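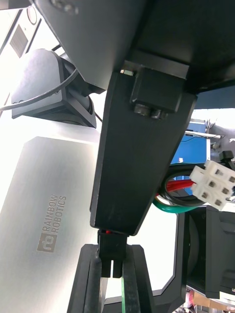 *WERNENVILLE, July*

The town wants to take out the 17 parking spaces on the north side of Gretik Street and put in planters, benches and a wider sidewalk. The plan says this will bring more shoppers downtown. I have read it twice and I still don't see who these shoppers are or why a bench would bring them.

I'm not against benches. I walk to work four days a week and would be glad of more shade. My trouble is with the evidence. The plan leans on a survey with 768 responses, which sounds like a lot until you read the questions. One asks, "Would you enjoy a greener, friendlier Gretik Street?" I would, and so would my dog. Nothing in the survey asks how people get downtown now, or what they buy once they're here.

Rania Nseir, who presented the plan at the library on Friday, told us that other towns have seen sales go up after this kind of change. Which towns? She named 2. Both have train stations and a college. We have a bus that quits at six.

Elias Sayegh runs the shoe repair shop near the corner. Most of his customers are older, and they park in front, drop off a pair and leave. He was told they could use the lot behind Yammine Bakery. That lot is up a hill, and in winter the top half of it is ice.

Maybe the plan would work anyway. Merchants often guess wrong about their own customers, and I'd bet plenty of those spaces are taken by people who work on the block. So find out. Close the spaces with cones and cheap planters for a season, have the shops report their sales before and after, and print the numbers whichever way they go.

The town's reply to this idea was that a trial would "send mixed signals." I'd like to know what signal it sends to pour the concrete first.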